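# The Hirnico Bunch Tie

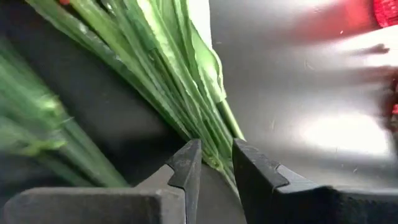

*Long green stalks, bunched.*

The Hirnico is a reusable silicone tie for things that grow long and refuse to stay together. Scallions, chives, leeks, chard if you ask it nicely. It wraps twice, hooks onto itself, and stays put until you unhook it. We have been selling it since one November when Orik, our supplier, sent us a carton of them instead of the jar lids we'd ordered. We kept the ties. We are still waiting on the lids.

If you've been using the rubber bands that come on the vegetables, you know how that goes. They cut into the outer stems, they snap in the fridge drawer, and then they live in your kitchen forever, in a ball, next to the batteries that may or may not be dead.

## What it does

The inside face is ribbed, so the tie grips without being pulled tight. The outside is smooth and rinses clean under the tap. Place it low, near the root end, and let the tops fan out however they like. Leafy tops bruise if you strap them down, and they look sulky by dinnertime.

For very thin stalks (chives, mostly), wrap three times. The instructions on the card say four. The card is wrong and we've told Orik so.

## Sizes

| Size | Good for |
|---|---|
| Small | chives, thyme, one modest bunch of scallions |
| Large | leeks, celery, chard, garden hose in a pinch |

Both come in packs of 5. They come in one color, which Orik calls Moss and everyone who has seen it calls green. Yes, it's hard to spot against a bunch of scallions. Ciarán Costello, who runs our packing bench, has sent at least one tie through a blender and would like a red one. We've passed that along too.

## Care

- Top rack of the dishwasher, or hot soapy water.
- Fine in the fridge and the freezer.
- Keep it off the stove.
- If it starts to smell of onion, soak it overnight in water with a spoonful of baking soda. If it still smells of onion, make it the onion one.

## For market stalls and farm shops

We sell the large size loose in boxes of 2000 and 3000. Customers will walk off with them, so either charge a deposit or make your peace with it. The Mac Mathúna farm stand keeps a bucket by the register for returns and gets back a fair number, plus hair ties, bread clips and a dog collar.

Boxes ship from our Ukach warehouse. Orders placed before 2 p.m. go out the same afternoon. Orders placed after 2 p.m. go out when Ciarán gets to them.

## Returns

Send back any unused pack and we'll refund it. Used ties we'd rather you kept. If one splits in its first year, email us a photo and we'll mail a new one, in green.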